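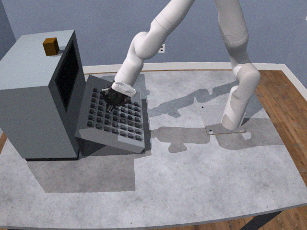
ok so the 35 bus. thread, bc I've been typing this in my head all week

Zinham people already know. Nindix took over the route in March and the new timetable is a mess. Last bus out of downtown used to be late enough for anybody closing up a store. Now it isn't

I close four nights a week. So four nights a week I walk, or beg a ride, or pay for a cab that eats the last hour of my shift

walk is 40 minutes if you cut behind the Jääskeläinen bakery. Longer when the gate's shut. It is shut more than it's open

fare went up too btw. 60 cents. For fewer buses

someone asked why not bike. Have you seen Orchard hill. Have you seen it in the dark with no shoulder and the drainage grates running the wrong way

also it's me AND groceries a lot of those nights

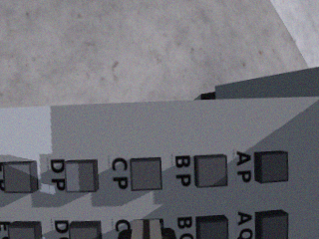

Anyway the morning side is almost worse. First bus gets to the hospital stop eight minutes after the early shift starts. Eight! Move it ten minutes and half the people on it quit getting written up

the woman who sits up front has started going in on the one the night before and sleeping in the break room. I'm not kidding

I wrote to Nindix. Got a form reply thanking me for my intrest in their services. Wrote again, same reply, different font

called. On hold through my whole lunch. The guy was nice, said timetables are set by "planning" and planning doesn't have a phone

so then the petition. We had it at the bakery counter, the laundromat and the library desk. 1,526 names. For a town this size that's a lot of names

handed it in 9/21/21 at the town meeting. They gave us the slot after the parking meters. Parking meters went long

what we asked for:
- the late bus back, weeknights at least
- first one ten minutes earlier
- a timetable at the stops that matches the bus

that last one. The sign outside the old Kultedico warehouse still has the summer times from before Nindix even had the contract. Tourists stand there. I stand there w them and break the news

council said they'd "take it up with the operator." No date. I asked for a date. They wrote down that I asked for a date
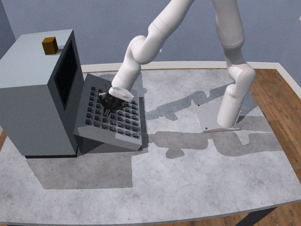
Couple replies saying ridership's down so what do they expect. Sure it's down, you can't ride a bus that left before you got off work

and I get that it costs money to run one late. But the daytime one goes past the mall every twenty minutes with two people on it, take one of those and run it at night. Same driver hours, I'd think? If someone who knows scheduling wants to correct me go ahead

not everbody can drive. My eyes won't pass the test and never will, so this isn't a phase I'm going to buy my way out of

if you use the 35 and didn't sign: library desk still has sheets, they're letting us add pages. Print your name so it can be read pls. Put which stop

if you've got a seat going east after closing, weeknights, message me. I'll pay gas and I don't talk much

next meeting is the one after the holiday. Going to bring the sign times written out big. ok my break's over

Recent posts
The laundromat dryers, ranked
Does the bakery gate have an owner
Cheap rain boots that lasted
Library hours changed again

Contact | © Riding the 35 | Back to top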